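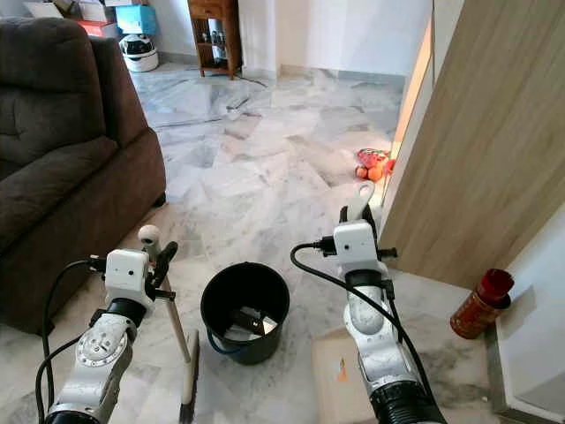 Brush, pan and bucket on a marble tile floor.

Print this page
E-mail this page

How to Sweep a Tile Floor Without Buying Anything New

I have read a lot of advice on cleaning marble tile, and most of it ends with a link to a bottle. There are sprays for it, pads for it, and a "floor care system" that a store in Estville tried to sell me for $85. I came home without it. For the daily mess in a living room, a brush, a dustpan and a bucket will do the job, and you probably own all three.

What follows is for dry litter: scraps of paper, bits of peel, crumbs, the corner torn off a snack packet. Sticky spills are a different job.

Before you start

Pick up the big things by hand. If there is a bag of oranges on the floor, move it to the kitchen, and check for any that have come out of the net. Same with cans and canisters standing along the wall. People sweep around these and call the floor done, and then there is a ring of dust wherever something stood.

Put the bucket where you will be working. Every guide I have seen tells you to sweep the whole room into one pile and then go find the trash. I don't believe in the one big pile. On smooth tile it spreads every time someone walks by or a door opens. Keep the bucket within reach and empty the pan as you go.

The brush

A long-handled brush saves your back, and I have no quarrel with that. I do doubt the claims about special bristles. I tried a Puveck brush that was supposed to "lift" dust by static and it did about what my old one did. Look for bristles that are even at the ends and not clogged with hair. Pull the hair out with your fingers or an old comb.

Sweeping

1. Begin at the wall farthest from the door. Run the brush along the base of the cabinets first.

2. Do the sofa next. If it is a recliner, close the footrest and sweep along the front and sides. Then open it and sweep what you can reach underneath. Keep your free hand well away from the mechanism.

3. Use short strokes and keep the bristles on the floor. A big flick at the end of the stroke sends crumbs across the room, and gray veins in the tile hide them very well.

4. Set the pan flat, a few inches ahead of the litter, and bring the brush to it. Tip the pan back slightly before you lift it.

5. Empty it into the bucket. Hold the pan low when you do - paper scraps float.

6. Move the pan back an inch and sweep again for the thin line of dust it leaves. The rubber-lipped pans are supposed to cure this. Mine never has.

A room that size takes me some 10 minutes, and I am not quick.

Do you need to mop afterward?

Not every day, whatever the label says. If you do mop, use plain water or a cleaner marked as safe for marble, and leave the vinegar in the cupboard. It is acid, and it can dull the polish. I am surprised how many tip sheets still recommend it.

Finishing up

Line the bucket with a bag if you don't want to rinse it. Knock the brush out over the bucket, wipe the pan with a damp rag, and hang the brush up so that it isn't resting on its bristles.

Print this page
E-mail this page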